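Progress report to the Quintana Fund
Outdoor music season at Wastulness, first stage
20/06/2018

Thank you, first of all, for your patience in waiting for this. I had hoped to send it before the first concert, but that fortnight rather ran away with us, and I think you will have a fuller picture for the wait. As you asked last time, I have tried to say plainly where we are, what has been spent and what is still worrying us.

## Where we have got to

The first concert of the season has been and gone on the lower lawn at Wastulness, and I am very pleased to tell you that it was a happy evening. The rain held off until the last few songs, and even then most people simply put their hoods up and stayed where they were. We are now getting ready for the 3 concerts in July, which are the heart of what your grant is paying for.

The new seating plan worked better than I dared hope. You may remember that last year the people with blankets and the people with chairs got rather cross with one another. This time we roped off the slope nearest the stage for blankets, put low chairs behind, and kept the tall chairs along the hedge. There was a bit of grumbling in the first half hour (one family had come early on purpose and wanted the middle, and I did feel for them), but once the music started it settled down nicely. We shall keep the same plan and put it on the back of the ticket, so that it comes as less of a surprise.

## Access

We said we would set aside 80 places with firm ground underfoot for wheelchair users, people with sticks and anybody who would find the slope hard going. Those places are now laid out beside the path, with matting from Girero that went down well and, more to the point, came up again without taking the grass with it. The route from the car park is the weak spot. It is level enough, but the lighting runs out by the second gate and on the way home people were using their phones to see by. Girero have offered to lend us lamps for July and I have said yes please.

We also have a better toilet block, hired from the same firm, with a proper ramp. It was placed a little too near the food stalls, and will move.

## The gate and the bag search

I promised to be frank about the queue. It was too long. We had 4 lanes planned and only 3 open at the busiest time, and the rules about glass and large umbrellas had not reached everyone who bought tickets late. Quite a few people had to walk back to their cars with a bottle, and some of them missed the opening act, for which I have written to apologise.
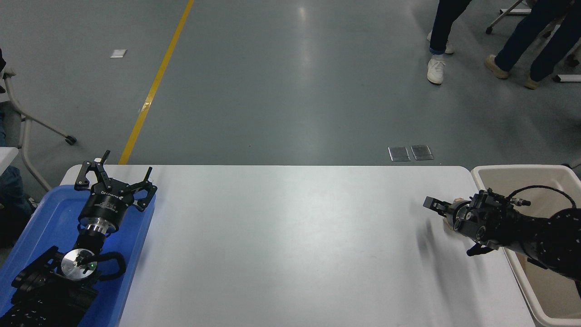
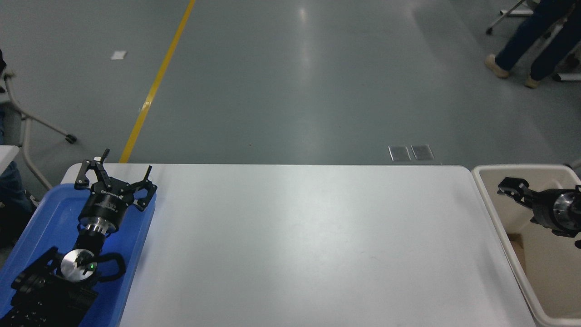 For July we shall open the gate half an hour earlier and have all the lanes staffed from the start. The rules will go out by email two days before each concert, in short sentences and large type. We are also going to have a table outside the gate where people can leave an umbrella or a bottle and collect it on the way out, with a numbered ticket. It is a small thing but I think it will take a good deal of the heat out of the evening.

## Sound and neighbours

Batis, who look after our sound, turned the speakers a little further towards the river this year and brought the last song forward. We had one complaint from the lane, which was about parking. I have been to call at the house and we had a very decent cup of tea over it, and there will be cones along that verge next time.

## Money

Spending is close to what we set out in the plan. Matting cost less than we allowed, stewards cost more, and the two very nearly cancel each other out. We should like your agreement to move what is left of the matting money across to stewarding, so that the extra lane can be covered for all the July dates. Nothing else needs to change. The full accounts will come with the final report, along with the receipts, which are all in one folder this year, I am glad to say.

## Still to do

- Confirm the lamps with Girero and walk the car park route after dark
- Agree the new spot for the toilet block
- Print the seating plan on the tickets
- Find a wet weather home for the children's workshop, as the tea tent was too noisy
- Finish the short survey for people who book the access places

If anyone from the Fund would like to come along in July, please do let me know which date suits you and I shall leave passes at the gate. You would be made very welcome, and there is usually cake in the tea tent if you come before the second half.

With warm thanks from all of us,

The Season Organiser, Wastulness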